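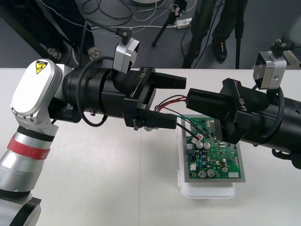
Galanis 2 is out of beta, and I've already lost a weekend to it
Posted 7/18/20

If you've been making little tile-based games in Galanis like I have, you'll want to clear some disk space. Version 2 left beta this week, and the free download is up on the project's site for Windows, Mac and Linux.

The big news is the new map editor. In the old one you painted a room, saved it, closed it, opened the next one and hoped the doors lined up. Now you get all your rooms on one big canvas and can drag them around until they fit — I moved a whole castle about five minutes in, just because I could! My current project has 93 rooms (it's a mystery set in a seaside town called Stotbridge, and yes, it got out of hand), and the editor handled every one of them on my very average laptop.

Dialogue got some love too. The Branden plugin, which most of us were installing separately anyway, is now built in, so branching conversations work right out of the box. If you already have Branden in an older project, take it out before you convert. I didn't, and every fisherman in my game said his lines twice.

There are 31 new sound effects in the starter pack, mostly footsteps and doors, plus a really nice rain loop. Gamepad support is better as well, although my old controller still thinks left is up.

Now the grumbles. Exporting to the web is slower than it used to be. My test build took around 40 seconds, and the old version was done before I could reach for my coffee. The team says in the release notes that they're working on it and hope to have a fix in September. The manual also has some holes in it, especially the pages on lighting, where a couple of sections still just say "to do."

Old projects open fine, but they can't go back once they've been converted, so make a copy first. The beta stays up for anybody in the middle of a jam who doesn't want to switch yet.

I'm off to fix my fishermen. If you've tried the new lighting and got it to behave, leave me a comment — my lighthouse is still pitch black.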